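Drestuvine: save transfer between the base game and the April expansion
Forum: Technical Support and Game Discussion
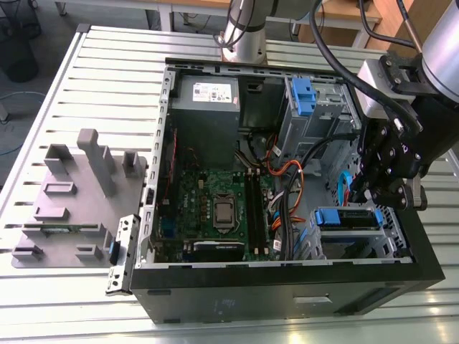 Will an existing save carry over to the expansion?
Saves made after the Cotdale chapter carry over in full, including inventory and map progress. Earlier saves must be played up to that point first.

okanaan wrote:
Thank you for the notice. I would ask the moderators to clarify the inventory limit. My save holds 200 items, and the expansion lists a smaller pack at the start of the Gremard region.

Ezequiel Nieto (Moderator) wrote:
Items above the limit are moved to the storage chest in the first inn. No items are deleted. Members are advised to keep 2 copies of the save before starting the transfer.

pell_marrow wrote:
I must disagree with the statement that nothing is deleted. Quest items from the Cao side story did not appear in my chest or in my pack. I searched for 30 minutes and then loaded the old save.

Ezequiel Nieto (Moderator) wrote:
Quest items from completed stories are retired by design. The post above has been noted, and the wording of the notice will be reviewed.

okanaan wrote:
With respect, "retired" and "deleted" are the same thing to a player. The Cao lantern had a use outside its quest – it lit the lower mines.

tarn_hollow wrote:
The mines are closed in the expansion, so I do not see the loss. My own transfer kept everything I still needed.

pell_marrow wrote:
They reopen after the second Gremard council meeting. Please check before replying.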